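The Drevska Gauge

The river gauge at Drevska reported once an hour, and Mohcine Ragab read the reports in a rented room above a tire shop in Skendov, 202 kilometers downstream. His contract with the water authority required him to log each value, compare it with the one before, and telephone if the difference exceeded 10 centimeters.

In August the difference never exceeded anything. The level stood at 440 and stayed there.

He had a procedure for a stuck reading. The float could be jammed by silt, in which case the value would be constant to the last digit. The pressure cell could fail, in which case the value would drift upward as the seal let in air. A real river did neither. It wandered by a few millimeters between morning and evening. Ragab plotted nine days of data on squared paper and found a line drawn as if with a ruler. 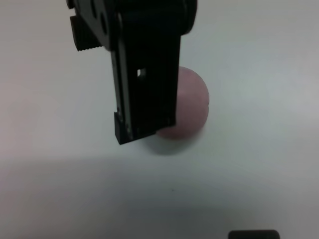
Black housing, with the finger pointing down.

He telephoned Shimada, who had installed the station and now ran the regional office.

"It's flat," Ragab said.

"It's summer."

"It's flat to the millimeter."

Shimada said a replacement float would cost more than the month's budget, and that the village had not complained. Ragab wrote down the time of the call, 4:15, and the words "not complained."

The next morning he took the bus. The road followed the river for most of the way and he watched the water through the window on the left side. At the Justari bridge he could see a pale band on the piers, as wide as a man's forearm, where the stone had been under water in spring. He noted it in the logbook, along with the state of the reeds.
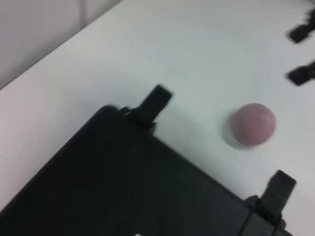 The bus let him off at the mill. From there it was a walk of 2 kilometers along the embankment, and he did it with the toolbox on his right shoulder, then on his left. The gauge hut was locked. His key fit. Inside, the stilling well was covered by a steel plate with four bolts, and the bolts had been painted over.

He scraped the paint, backed out the bolts and lifted the plate. The float was hanging from its cable in the air. Someone had tied the cable to a bracket with a length of green twine, using a good knot, at the mark for 440. Far below it the water moved in the dark.

Ragab measured the true level with a weighted tape. He measured it again. The result was 61 centimeters under the reported value, low enough that the irrigation gates at Drevska should have been closed since the first week of the month.

Through the open door he could see the fields. The corn was tall and very green.

He sat on the toolbox for a while with the logbook on his knee. At five o'clock the transmitter clicked and sent its number to Skendov. He entered it in the left column, under the others, and held the pencil over the column on the right.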